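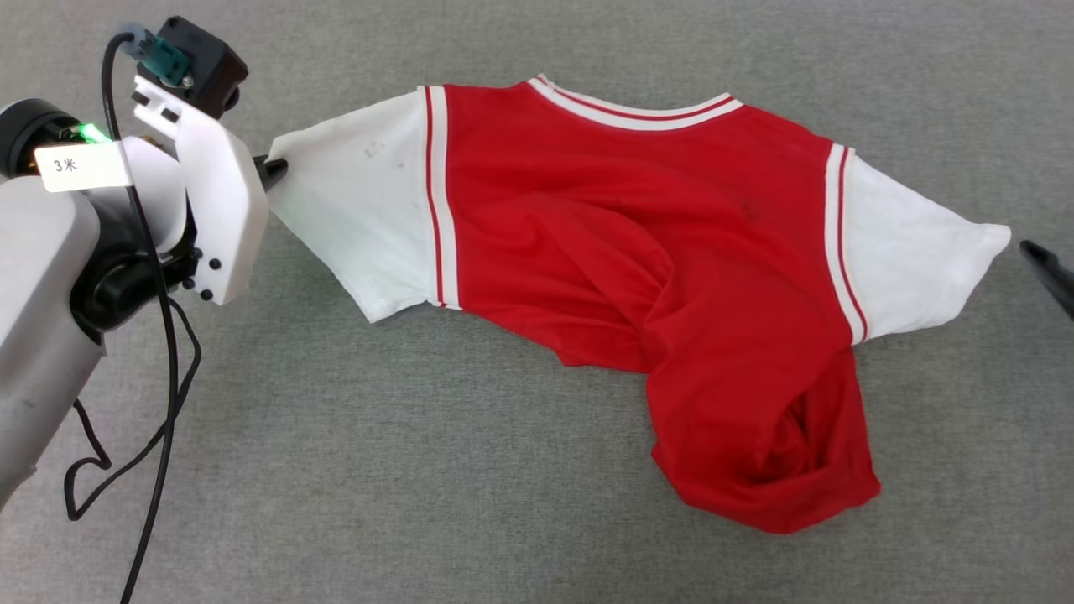
What should be done when one gripper stops closing partway through a folding task?
Press the emergency stop, support the arm, and record the fault code before power is restored.

Murneo Users Forum — Faults and Safety
Topic: Right gripper not closing, fault 451

oltonholm_lab
Posted 2020-11-13
We wish to report a repeated fault at our Oltonholm site. During garment folding, the left gripper takes hold of the sleeve as programmed. The right gripper reaches its position and remains open. The left arm then continues its pull and drags the garment across the floor. This occurred in 9 of 58 runs this week. The controller logged fault 451 on each occasion. Advice would be appreciated.

visser_support
Thank you for the report. Fault 451 indicates lost communication with the gripper motor. Please inspect the cable at the wrist connector with the power off. Cables that trail on the floor should be clipped to the forearm.

solto_integrator
I must respectfully disagree that the cable is the main concern. One arm should not keep moving after the other has reported a fault. That is a safety matter, and a new cable will not correct it.

visser_support
The linked stop is set to off by default in the May release. It can be turned on under Motion Limits.

solto_integrator
In my view that default is wrong and ought to be reversed. Operators frequently reach in to free the cloth.

oltonholm_lab
We have reseated the connector and turned on the linked stop. Six further runs were completed. One produced fault 451, and both arms stopped at once. The cable will be replaced on Monday. Until then, staff have been told to stay behind the floor line — including when the arms are still.

visser_support
Noted. Please attach the log from the failed run to your ticket.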